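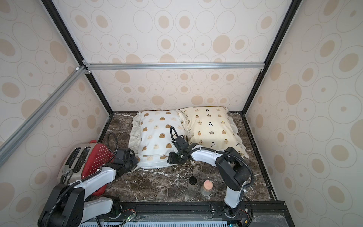
Capítulo 2
Cada cosa en su sitio: ordenar es clasificar

¡Empezamos por uno de los temas más agradecidos de todo el libro! Ordenar una casa obliga a decidir qué objetos van juntos, y esa decisión tiene mucha más miga de lo que parece. Dos almohadas con volantes, una estampada con ositos, forman pareja enseguida; una tostadora roja y un par de frascos de vidrio, uno con tapa negra y otro con tapón rosa, ya nos hacen dudar. ¿Los reunimos por la estancia, por el material, por la frecuencia con que los usamos? Las tres respuestas valen, y cada una da lugar a una casa distinta.

Meifang Ding, en su manual Zaledby, propone un ejercicio que nos encanta: elegir hasta 23 objetos cotidianos, mezclarlos sobre una mesa y agruparlos dos veces con criterios diferentes. 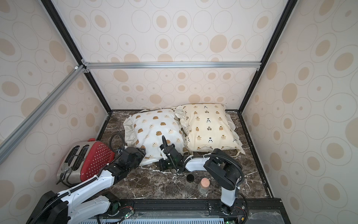 La segunda vuelta suele ser la más divertida (y la más discutida en clase), porque lo textil y lo frágil, que antes estaban separados, pueden acabar en el mismo grupo si el criterio es, por ejemplo, lo que usamos antes de las nueve de la mañana.

En este capítulo aprenderás a formular un criterio en una sola frase, a aplicarlo sin excepciones y a detectar cuándo conviene cambiarlo. Ten a mano el cuaderno: la primera actividad, en la página 80, parte del cajón más revuelto de tu cocina.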